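Benutzerhandbuch Ärzteverzeichnis Lornano

Kapitel 4: Das eigene Profil anlegen und veröffentlichen

Stand: Dezember 2018

Schön, dass Sie dabei sind! Mit dem Zugangsbrief in der Hand kann es gleich losgehen. In diesem Kapitel entsteht Ihr persönliches Profil: der Werdegang, die Facharztbezeichnung, die Mitgliedschaften und alles, was Patientinnen und Patienten über Sie lesen sollen. Wer seinen Lebenslauf schon als Datei hat, kommt besonders flott voran, denn Lornano übernimmt viele Angaben per Kopieren und Einfügen.

4.1 Was Sie bereitlegen sollten

Ihren Zugangsbrief mit Benutzernamen und Startkennwort
Die Approbationsurkunde und die Facharzturkunde, jeweils als PDF
Einen Lebenslauf mit Jahreszahlen (Monate sind nicht nötig)
Ein Porträtfoto im Hochformat, mindestens 400 Pixel breit

Hinweis: Für Praxisgemeinschaften gilt: Jede Ärztin und jeder Arzt legt ein eigenes Profil an. Die Verknüpfung zur gemeinsamen Praxis folgt später in Kapitel 5.

4.2 Anmelden und Grunddaten eintragen

1. Öffnen Sie die Startseite und klicken Sie oben rechts auf »Anmelden«. Geben Sie Benutzernamen und Startkennwort ein.

2. Vergeben Sie ein neues Kennwort. Lornano fragt es zweimal ab und zeigt Ihnen direkt neben dem Feld, ob beide Eingaben übereinstimmen.

3. Wählen Sie im Menü links »Mein Profil« und dann »Grunddaten«. Akademische Titel gehören in das Feld »Titel« und nicht vor den Vornamen, sonst werden Sie in der alphabetischen Liste unter D einsortiert — das passiert öfter, als man denkt!

4. Suchen Sie Ihre Facharztbezeichnung aus der Liste aus. Im Verzeichnis sind 302 Bezeichnungen hinterlegt, ältere Benennungen eingeschlossen. Tippen Sie einfach die ersten Buchstaben, zum Beispiel »Gefä«, und die Liste schrumpft sofort zusammen.

5. Klicken Sie auf »Speichern«. Der Balken über dem Formular wird grün, und Ihr Profil hat den Status »Entwurf«.

Achtung: Solange der Balken gelb ist, sind Ihre Eingaben nicht gesichert. Schließen Sie das Browserfenster dann noch nicht.

4.3 Den Werdegang aufbauen

Jetzt kommt der Teil, der uns am meisten Freude macht! Der Werdegang ist eine Zeitleiste aus einzelnen Stationen, die Sie beliebig anordnen, zusammenfassen oder ausblenden können.

1. Klicken Sie auf »Station hinzufügen« und wählen Sie die Art: Studium, Promotion, Weiterbildung, Klinik, Praxis, Forschung oder Lehre.

2. Tragen Sie Anfangs- und Endjahr ein. Bei Ihrer jetzigen Tätigkeit lassen Sie das Endjahr leer, Lornano schreibt dann selbst »seit« vor die Jahreszahl.

3. Geben Sie den Namen der Einrichtung aus. Schreiben Sie ihn so, wie er damals lautete, auch wenn das Haus heute anders heißt. Den neuen Namen können Sie in Klammern dahintersetzen.

4. Fügen Sie eine Beschreibung hinzu, wenn Sie mögen. Zwei Sätze reichen völlig, und allgemein verständliche Wörter kommen bei den Leserinnen und Lesern am besten an (also lieber »Operationen an den Halsschlagadern« als die Abkürzung aus dem OP-Plan).

5. Prüfen Sie die Reihenfolge. Voreingestellt steht die neueste Station oben. Mit dem Schalter »Chronologisch« drehen Sie die Leiste um.

Hinweis: Elternzeit, Auslandsaufenthalte und andere Unterbrechungen müssen nicht erscheinen. Lücken werden in der öffentlichen Ansicht nicht hervorgehoben.
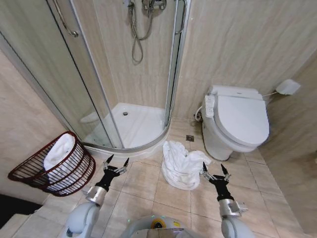 4.4 Auszeichnungen und Mitgliedschaften

1. Öffnen Sie den Reiter »Auszeichnungen«. Erlaubt sind Preise, Stipendien und Ehrenämter mit Jahr und verleihender Stelle.

2. Wechseln Sie zum Reiter »Mitgliedschaften«. Fachgesellschaften finden Sie über die Suche, regionale Vereine tragen Sie frei ein.

3. Setzen Sie ein Häkchen bei allen Einträgen, die öffentlich sein sollen. Ohne Häkchen bleiben sie im Profil gespeichert und sind nur für Sie zu sehen.

Achtung: Bezeichnungen wie »Top-Mediziner« oder »führender Spezialist« nimmt die Redaktion wieder heraus. Formulieren Sie sachlich, dann geht die Freigabe deutlich schneller.

4.5 Foto und Urkunden hochladen

1. Ziehen Sie das Porträtfoto mit der Maus in das gestrichelte Feld. Sie können den Ausschnitt danach noch verschieben.

2. Laden Sie die Urkunden unter »Nachweise« hoch. Sie dienen allein der Prüfung und erscheinen nie in der öffentlichen Ansicht.

3. Warten Sie, bis hinter jeder Datei »Vollständig« steht. Bei großen Scans kann das ein wenig dauern.

Bricht der Upload ab, speichern Sie die PDF-Datei in einer geringeren Auflösung und versuchen es noch einmal. Meistens klappt es dann auf Anhieb.

4.6 Vorschau und Freigabe

1. Klicken Sie auf »Vorschau« und lesen Sie alles einmal in Ruhe durch, am besten auch auf dem Telefon. Lange Kliniknamen brechen dort anders um.

2. Klicken Sie auf »Zur Prüfung senden«. Der Status wechselt von »Entwurf« auf »In Prüfung«, und das Profil ist so lange für Änderungen gesperrt.

3. Die Redaktion vergleicht Ihre Angaben mit den Nachweisen. Bei Rückfragen erhalten Sie eine Nachricht in Ihr Postfach unter »Mitteilungen«.

4. Nach der Freigabe ist Ihr Profil online — herzlichen Glückwunsch! Den Link können Sie kopieren und auf Ihrer eigenen Praxisseite einbinden.

Hinweis: Spätere Änderungen am Werdegang gehen wieder durch die Prüfung. Sprechzeiten und Telefonnummer dürfen Sie jederzeit selbst anpassen, sie sind sofort sichtbar.

Weiter mit Kapitel 5: Praxis und Standorte verknüpfen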